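3.2 Public equity in regional food ventures

The Wornitley fund held shares in 2 food producers, Driltico and Athumani, at the close of the review period. Lodhi and Leone surveyed 2,006 taxpayers on these holdings.
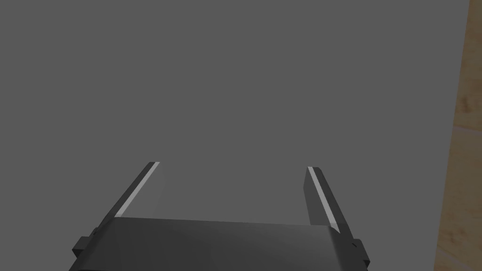

Support was higher where the price paid for the shares had been published. Some 400 respondents said they had never heard of the fund.

Figure 4. White mug above a black parallel gripper, simulated.

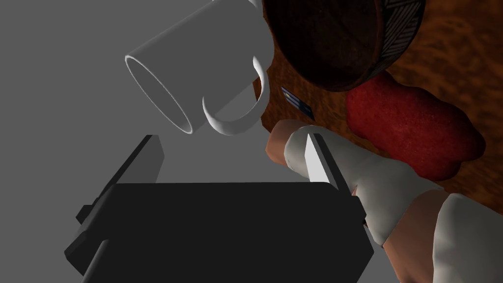 Amundsen reports a similar pattern for Protska, where the state bought into a dairy without an open tender. We therefore treat disclosure as a separate variable in Section 4.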